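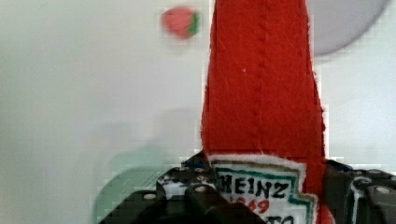

Haruna Sugiyama keeps her felt food in four laundry baskets behind the counter of her shop, Fellen, and when I came by one morning in December she had tipped one of them out on the floor and was sitting in the middle of it, sorting.

"You have to handle them all," she told me, passing me a fried egg. "You squeeze, you pull a little on the seams, you look for fuzz. Red felt is the worst for fuzz, it picks up every bit of white lint in the house, and of course ketchup has to be red!"

She started collecting play food when her son was small, with a set of vegetables from a market stall in Zanham, and she has 306 pieces now, though plenty of those are loaned out to families at any given time. Her husband Hideaki does the mending in the evenings, at the kitchen table, with the radio on and a lamp pulled down so low that it almost touches his hair.

"A bottle is harder than you'd think," Hideaki said, when he had come in with the tea and found himself a place to sit. "A tomato is round, so you can hide a bad stitch anywhere. But a bottle with a seam straight down the front — your eye goes right to it. I unpicked my first one so often that the holes got bigger than the stitches."

I asked them what the children like best, expecting to hear about cakes, and they both laughed. It's the condiments, by a long way. Children who won't look at the carrots will pour pretend ketchup over everything, Haruna said, including the carrots, the cat and their grandfather's slippers.

"They know the label before they can read," she said. "They see that shape and they start shaking the bottle."

Then she handed me a pile of lettuce leaves and asked if I would mind checking the edges.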